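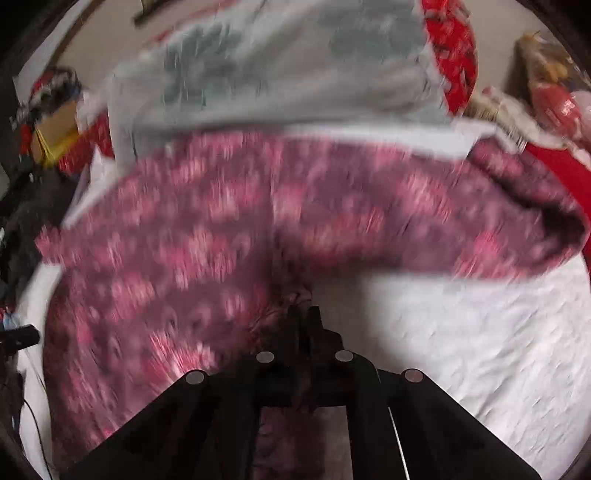
Posted in: Student Projects > Engineering > Term 3 Reports

Teaching a gripper to make the bed: our project report

Our team of four picked bed making because every one of us hates doing it. The brief from our robotics elective was to choose a household chore, collect demonstrations of it by hand, and train a small model that could carry out at least one step of the chore on the faculty's bench arm. Other teams went for stacking cups and sorting cutlery. We wanted something soft and floppy, and we got it!

We called the project Drurel, which was the only name all four of us could stand. This report covers how we collected our demonstrations, what we changed along the way, and how the trained model went on the arm.

What we set out to do

A blanket has no fixed shape. A cup looks like a cup from most sides, but a blanket can be flat, rolled, bunched or half under a pillow, and it changes again as soon as you touch it. We split the chore into three steps: find an edge or fold worth grabbing, close the jaws on it, and pull it across the mattress without losing it. Our goal was to get the first two working on the arm and to have a decent go at the third.

The tool

We used a hand-held gripper with a wide-angle camera on it. You hold it, squeeze to close the jaws, and do the chore as you would with your own hand, only slower. The camera sees the jaws and whatever is in front of them. The bench arm carries a matching set of jaws and a matching camera, so the view the model learns from is close to the view it gets later.

Our nickname for the gripper was the Pruner, because the first time you squeeze it you feel as if you should be out in the garden trimming roses. The name stuck so well that it ended up in all our folder names.

The jaws are narrow, which is great for small things and a bit of a worry for bedding. With thin sheets we could pinch a single layer. With a thick blanket the best method was to push the tips into the surface, let the fabric bunch up, and close on the bunch. It took us most of the first week to work that out, and all our early takes where we went for a flat surface are pretty sad to watch.

Collecting the demonstrations

We recorded in our own bedrooms and share houses, and we agreed early on not to tidy up first. A real bed has chargers, bags, clothes and boxes all over the place, and we wanted the model to learn that those things don't matter. It also meant we could start recording straight after class.

Each demonstration began with the bedding messed up by somebody other than the person holding the gripper. This rule was a good one. When you mess up your own bed, you leave yourself an easy corner to grab without meaning to.

We recorded 400 demonstrations in total. After checking them all we kept 276. The rest went for a few different reasons – the jaws slipped and the person fixed it with their free hand, the tracking dropped out, or the person turned so fast that the whole recording was a smear. Some blur we left in. If you sweep a blanket across a bed at anything like normal speed, the fabric is going to blur, and a model that has only ever seen crisp fabric would be lost the moment the arm moved.

Patterned bedding was a big talking point in our team. Two of us thought busy prints would confuse the model, and the other two thought they would help it follow the fabric as it moved. We ended up recording both kinds. Plain white sheets were much harder to work with than we expected, even for a person looking through the camera view. The folds hardly show up, and you can't easily tell how far the sheet has moved.

Training

We trained on the faculty's shared machine, Barrios, which we could book overnight. Our first run used only the recordings from one bedroom, just to see if everything worked from end to end. It did, and we were thrilled, and then we tried a different blanket and the arm closed its jaws on thin air over and over.

Adding recordings from the other rooms made a huge difference. So did trimming the start of each recording. Many of us had a habit of hovering for a while before committing to a fold, and the model had picked up the hovering beautifully. The early version would sit above the blanket looking thoughtful until we stopped it.

How it went on the arm

We tested on a single mattress pushed up against the bench in the Trorkdale building. We ran 56 trials using two blankets that had never been in the training recordings. Finding a fold and closing on it went well, especially with the thicker blanket. Pulling was less reliable. The arm tended to lift too high, and the fabric slid out of the jaws before it had travelled far enough to cover the mattress.

Reach was the other problem. We had been standing and walking along the bed while recording, without giving it much thought, and a bench arm can't walk. A full sweep was out of the question, so we changed the target to moving the blanket edge past a strip of tape. We should have sat down or stood in one spot while recording the pulls.

What we would change

We would put a softer, grippier covering on the jaw tips. We made one pair with rubber on the last Friday of the project and they held far better, but there was no time to record with them, so they don't count towards our results.

We would also write down the bedding type for each recording from day one. We went back and labelled everything at the end, and it was slow, dull work that took over a whole weekend.

Costs

We spent 180 dollars of our project money, mostly on second-hand blankets, rubber sheet and a spare storage card. The blankets have been washed and are in the lab cupboard for next year's group, along with the rubber tips and our labelled recordings.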